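Every June somebody tells me the robot housekeeper is 9 months off. My desk has heard this before.

Tidying looks like lifting. Mostly it's deciding - does the bowl go with the plates, and who puts plates by the pencils anyway? My nephew settles such matters in a second, usually wrong, and moves on.
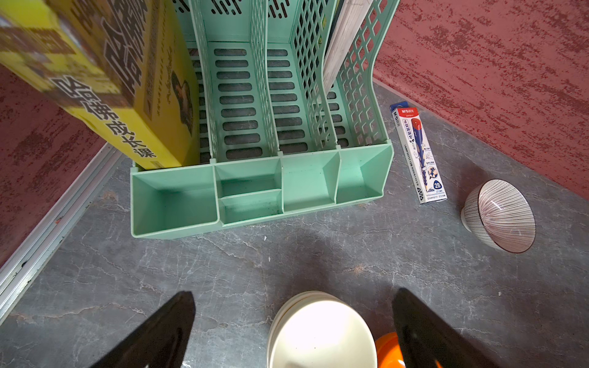
Plates, pencils, a bowl on its side and a green organizer with two slots to fill.

A machine that stacks 300 identical cartons a night has my respect. Give it one desk and it needs an opinion, and opinions are slow. I'd still hire it. I've been putting off my own desk for 78 days.

- Evaristo Pellegrini

Comments (2)

Testa: Mine would quit by lunch.

drevham40: Who keeps bowls on a desk?

Recent
The Dishwasher Won
Folding Shirts, Badly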